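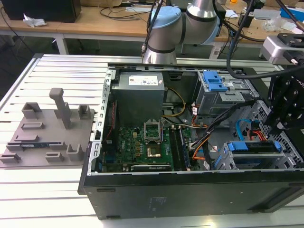 Posted in: Product Reviews, Stamps & Dies, Cardmaking
March
By Sreekumar Alva

The Hanska Stamp Positioner, six weeks in

Hello, crafty friends! I've had so many of you asking what I think of the Hanska that I finally cleared off the end of my desk, made a big pot of tea and sat down to write it all out. Fair warning, I do go on a bit when it comes to stamping tools (my sister says I go on a bit about everything, and she's right).

I bought mine at full price, $79 with the magnets included, from the Pisharody online shop. It came well wrapped, and I had it out of the box and inked up before I'd even taken my coat off!

Let me start with what I love. The hinge is wonderful. My old positioner had a lid that wobbled if you looked at it sideways, so every time I went in for a second layer of ink I'd get that fuzzy little shadow along the edge of the sentiment. With the Hanska I made 25 thank-you cards for our spring swap, all with the same tiny script stamp, and I only had to toss one, and that was me sneezing. The lid comes down in the same spot every time. I stamped each sentiment twice for a good dark black and they came out so crisp!

It also takes a full 6 x 6 panel with room to spare, so I could do a background stamp in one go. I used the big Mesness peony background, which is a beast to ink, and got nice even coverage right out to the corners after the third pass. If you like to color your images with alcohol markers the way I do, you'll know how much a solid outline matters.

Now for the grumbles, and there are a couple. The magnets are strong, almost too strong for me. I have a touch of arthritis in my thumbs and on a damp morning I was prying them up with the end of a bone folder. A friend suggested wrapping a bit of washi tape around each one to make a pull tab, and that has helped a lot. I do wish they'd come that way.

The other thing is the foam mat. You need it for clear stamps and you have to take it out for red rubber, and the instructions (one folded sheet, very small print) mention this in the last paragraph. I ruined two pieces of my good cardstock before I got that far. My own fault for not reading, but still!

I tried it with 100 lb and 125 lb cardstock and both held flat. Thin vellum is fussier. It wants to creep when you lift the lid, so I put a dab of removable adhesive on the back and took it slow. Watercolor paper was fine, though with the rougher side up I needed an extra layer of ink.

Cleaning is easy enough. A baby wipe takes off dye ink, but my Hustamcombe pigment ink in Plum left a faint purple stain on the lid that I've decided to live with. The grid lines haven't rubbed off so far, and I scrub pretty hard.

Would I buy it again? Yes, I would! If you mostly stamp one card at a time and your blocks suit you, keep your money for stamps. If you make sets, or you love layering stamps like I do, I think you'll get a lot of use from it. I'm hoping to post the peony card next, once I settle on a ribbon. I've got it down to the sage or the cream, so tell me which you'd pick!

Hugs, and happy stamping!

Recent Reviews
Mesness Peony Background Stamp
Hustamcombe Pigment Inks: Plum, Moss and Slate
Five Glues for Vellum
My Favorite Scoring Boards
Pisharody Spring Card Kit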